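Subject: Re: [cell-practice] draft 3 of the two-arm handling rules, comments by August please

Replying to the list so everyone gets it. Quoted the bits I'm answering, cut the rest.

On 1 May 2018 the Zodden desk wrote:

> Draft 3 is in the shared folder. Main changes: section 4 (bags and
> other limp containers) is new, section 6 (produce) is shorter, and we
> dropped the table of grip forces since no two sites could agree on it.
>
> Questions we'd like answered before we freeze the text:
>
> 1. Should one arm have to keep hold of the bag the whole time the
> other arm is loading it? Mamen says yes, Semple says only until
> the first item is in.
> 2. Is "keep the work area clear" good enough or do we need to say
> what may stay on the table?
> 3. Stop rule. Who calls it, and does a dropped item count as a stop?
> 4. Logging. We have 309 runs logged from Tevero and most of the notes
> fields are blank. Make notes mandatory?
>
> Short answers fine.

OK, in order. Writing this between runs so excuse the typing.

**1. Holding the bag.** Yes, whole time. Agree with Mamen. Semple's version works for paper bags that stand up by themselves and they mostly use paper. Thin plastic folds over the minute you let go, item in or no item in. We tried letting go early for a while and gave up on it. The loader then goes down on a closed rim and pushes the bag accross the table.

Suggested wording for 4.2:

> The holding arm grips a gathered fold of the bag, away from the
> opening, and keeps that grip until the loading arm has released the
> item and withdrawn above the rim.

"Gathered fold" matters. Single layer of film tears. Also please don't write "grip the handle" like draft 2 did, half the bags we get have no handle worth the name, and the ones that do have it folded under.

And can 4.3 say what the loading arm does. Right now it says "approach from above", which people read as straight down. Coming in from the side over the bag is fine as long as the fingers of the two grippers don't share the same space. I'd put:

> The loading arm may approach from the side. Its fingers shall not pass
> between the fingers of the holding arm and the bag.

**2. Clear area.** Not good enough, no. "Clear" means something different at every site. Some people sweep the table bare, which makes for useless runs if the point is a kitchen that looks like a kitchen. Others leave everything out. Say what has to be true instead:

- nothing in the swept path of either arm that tips over if bumped
- lids closed on anything with a lid
- source baskets within reach of the loading arm without crossing the holding arm
- cables up off the table, or dressed so a link can't drag them
- no loose glass. Full stop

Cases and boxes can stay if they're heavy enough not to move. I'd leave "heavy enough" to the site, otherwise we end up arguing about a number for six months like with the force table.

One thing missing from draft 3: edges. An item that rolls off the table ends the run, and round fruit rolls. Ask for the bag to go well in from the edge. We use 15 inches at our place but wouldn't insist on it for others, smaller tables can't do it.

**3. Stop rule.** Person standing at the cell calls it. Not the person at the screen, even if they see it first, they say it out loud and the one at the cell hits the button. We had it the other way round and there was a gap every time where each thought the other had it.

Dropped item: not a stop if it stays on the table and both arms are clear of it. Stop if it goes on the floor, stop if it's under a link, stop if anyone wants to reach in for it. Nobody reaches in on a live cell, I don't care how slow it's running. Draft 3 says "should not reach". Make it "shall not". Please.

Section 6 needs a line on soft fruit too. Tomato and plum get squeezed by settings that are ok for an orange. Semple has one setting for everything "round" and I think that's asking for juice in the finger joints. Set it per item, write it on the run sheet.

**4. Logging.** Mandatory, yes, but make it short or you get "ok" 309 times. Three fields:

- bag type and how it was held
- items in order loaded
- anything touched that wasn't supposed to be

And one wrist view per setup, kept with the sheet. Not per run, we did that and ended up with over 1,000 files no one opened. The wrist view of the holding arm is the one to keep, you can see the grip on the bag and the other arm's approach in one go, which the overhead never gives you. 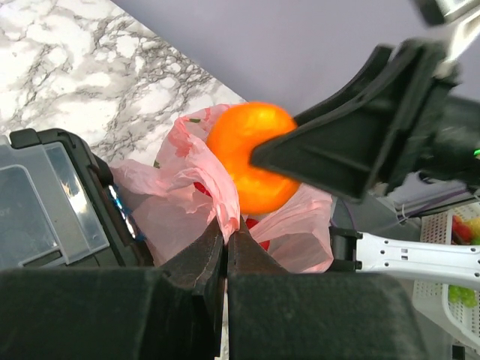
*Wrist view, holding arm. Fold pinched between the fingertips, other gripper over the bag with the orange fruit. Re 4.2 and 4.3.*

If you want a figure for section 4 use that one, ok by us. Baskets are over on the right, case on the left is the one with the clear lid.

Other small stuff from draft 3:

- p. 2, "manipulator" and "arm" and "robot" all used for the same thing. Pick arm.
- 5.1 says inspect finger pads every 26 runs. Why 26? If that came from the Tevero shift pattern say so, otherwise "start of each shift" is easier to remember.
- 5.4 refers to the force table that's gone.
- 6.2 "produce shoud be dry", typo, and also it's the pads that need to be dry just as much.
- Annex B still has the old cell layout.

Can't make the call but will read the notes. If Semple objects to the "whole time" rule I can live with a carve-out for stiff paper bags, as long as it's in its own clause and doesn't water down 4.2.

Will send marked-up pages for 5 and 6 when I get to them, probaly before the freeze.

-- cell 2 desk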